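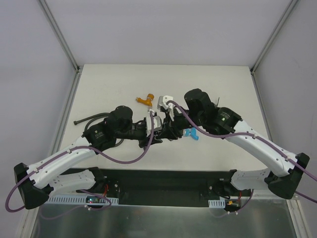
In Praise of the T Fitting

I love a T fitting. I love elbows and couplings too, and I once drove 19 miles for a particular end cap, but if you made me keep only one piece out of the whole plumbing aisle it would be the T, and I wouldn't have to think it over.

Set a small orange one on a white table and look at it for a minute. It's such a cheerful shape! You know what it wants the second you see it. Pipe goes in here, pipe goes in there, and something new heads off to the side. A child can read it. My nephew figured out the whole idea of branching at age four with a bag of fittings and no help from me, and he has been building sprinklers for stuffed animals ever since.

My case is simple. I think we should leave more of our pipes where we can see them, and I think we should stop buying fittings in colors meant to disappear. White, gray, beige — who decided that water should travel in secret? Orange is a terrific color for a fitting. You can find it in the grass. You can find it at the bottom of a bucket of parts (try that with a black one in a dim garage). And when you need to explain to somebody over the phone where the line splits, you say "at the orange T" and you're done.

Delia Villalba, who taught me most of what I know about garden watering, disagrees with me completely. She put in the beds behind the Willwood greenhouse and buried every inch of line. Her view is that a good system is one you forget about. I've seen those beds and they are gorgeous, and I still remember the December we spent digging for one cracked joint. We opened 3 holes before we hit it. I'd have traded a little beauty for a bright orange elbow poking out of the mulch.

I'll give her this much: sunlight is hard on some plastics, and an exposed line in a cold yard needs draining. Fine. Drain it! You can see it, so you'll remember.

The other thing I love is how a T lets you change your mind. A straight run of pipe is a decision. Put a T in the middle with a cap on the side and you've left a door open for next year, when you'll want a spigot by the tomatoes or a second rain barrel. I put in more of them than I need, every time, and so far I've gone back and used nearly all of them. My last project had one branch going nowhere for a whole season. Then we got the plum tree.

So buy the odd extra one. Keep a few loose on the bench where you can pick them up and turn them over. Dry-fit before you glue, look at the layout from the far side of the yard, and leave at least one joint out in the open where visitors can ask you about it. Mine do, and I'm afraid I answer at length.

Contact Tamás Veres | © 2020 | Back to top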